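About us

Prostau is a small office in Tusthorpe which helps people to understand their pension. We are 11 people, and most of us worked before in payroll or in the administration of workplace schemes. We started because we saw the same problem again and again: a person has paid into four or five pensions during the working life, moved house several times, and now does not know what is there or whom to ask.

Our work is mainly of three kinds. We find old pensions and write to the providers for you. We check the figures which you receive from them, including the years when you worked part-time. And we prepare with you the decision about when to start taking the money and how much of it. We are paid by a fee only. We do not receive commission from any provider, and we do not sell investments.

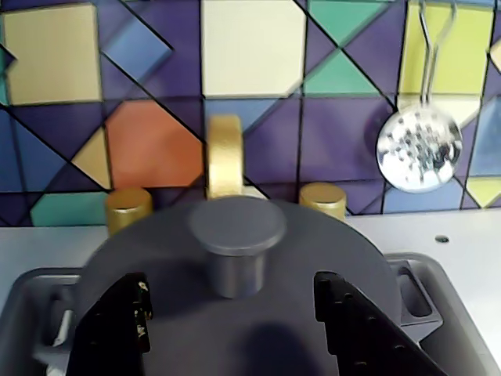 A full pension review costs £1495. This price includes up to six old schemes, two meetings and a written report in plain words. If you have only one question, for example about a missing year in your State Pension record, you can book a single meeting of one hour for £300. We tell you the price before we begin and it does not change later, also when a provider is slow to answer and we must write to them many times.

Many of our clients come to us at the age of 66, when the letters begin to arrive. We are glad to help at this age, but we would like to see you earlier. Between 50 and 60 there is still time to correct a mistake in the record, to pay for missing years if it makes sense, and to discuss with your employer what happens if you reduce your hours. Younger people are also welcome. Parents who stopped work for some years to look after children often have gaps which they do not know about, and we look at these first.

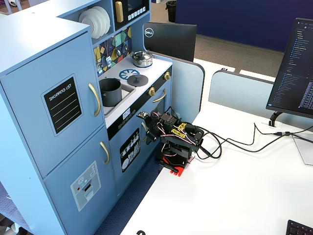
The toy kitchen, with its own shopping list board.

Our second office is in Tavomcombe, above the bakery in the main street. It is open every Wednesday, and the entrance with the lift is at the back of the building. In Tusthorpe we are open from Monday to Friday. If you cannot travel, we can speak by telephone or video, and we send all papers by post to those who prefer it.

For keeping your documents we use a system called Maglaya. It was made for us by a local software firm and only our own staff can open it. You can ask at any time for a copy of everything we hold about you.

Please bring to the first meeting your National Insurance number, the newest statement from each pension you know about, and a list of your employers as far as you remember them. The list does not need to be complete. In November and March we are very busy, and in these months you may wait up to three weeks for a meeting.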